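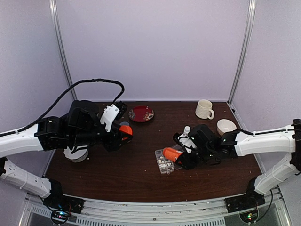 Slide 1. Title slide. Dark wood-grain tabletop, pale panels behind.

Finish Wear on Tabletops: What Abrasion Numbers Leave Out
Speaker notes, Friday session, 25 minutes plus questions

Slide 2. Scope
State the limits early. The talk covers clear finishes on dark horizontal surfaces in shared workplaces. Floors are out. So are kitchen counters, where heat and standing water dominate everything else. Most of the audience will be specifying tables or maintaining them. Ask for a show of hands, then adjust the time spent on slide 6.

Slide 3. Three kinds of damage
Scratching, burnishing, and chemical softening. They look alike from across a room and need different repairs. Scratching removes material. Burnishing flattens the matting agent, so a matte surface goes shiny where sleeves rest on it. Softening comes from hand oils and cleaners, and it usually starts along the front edge where forearms sit.

Slide 4. Why dark tops
A light top hides burnishing well and shows stains. A dark top does the reverse. Complaints about dark tops are mostly complaints about gloss difference. Define gloss units here and keep it to one sentence. Low-angle light makes the difference worse - mention window placement.

Slide 5. The Kivmont building
Background: 31 tables, installed in April, same finish and same supplier (Gako). Two floors. The lower floor was cleaned with a neutral detergent, the upper floor with an alkaline one left over from the previous contract. That was an accident of purchasing and was not planned as a test. Say so, someone will ask.

Slide 6. Readings
We took 453 gloss readings on the lower floor and 993 on the upper. The counts differ because the upper floor was measured again after the cleaner was changed. Point to the front-edge column. Center-of-table values barely moved on either floor. Front-edge values rose on both, and rose more on the upper floor.
Do not claim a rate. The tables were not used equally and we have no occupancy data.

Slide 7. What the abrasion test predicted
The Bansal panel samples passed 200 cycles on the wheel with no visible change. The wheel abrades a dry, clean panel. It has no equivalent for a forearm with sunscreen on it. A pass is still useful for ruling out weak coatings. It does not rank good ones.

Slide 8. Repair
Burnished areas: a fine abrasive pad worked with the grain can reduce the shine, but the patch will show unless the whole top is done. Softened areas: stop using the cleaner first, let the surface recover, then test with a fingernail in a hidden spot. If it still marks, recoat. The Kerko site skipped the waiting period and had to strip two tops.

Slide 9. Specification wording
Read the sample clause aloud. Ask for gloss before and after, at the edge and at the center, with the angle of measurement stated. Ask for the cleaner by pH range. Leave out the word "durable" - it cannot be checked.

Slide 10. Questions
Likely ones: oil finishes (different talk), desk pads (they move the wear to the pad's border), cost of recoating on site (varies with access, give no figure).
Backup slides 11 to 14 hold the full reading tables. Handouts are by the door.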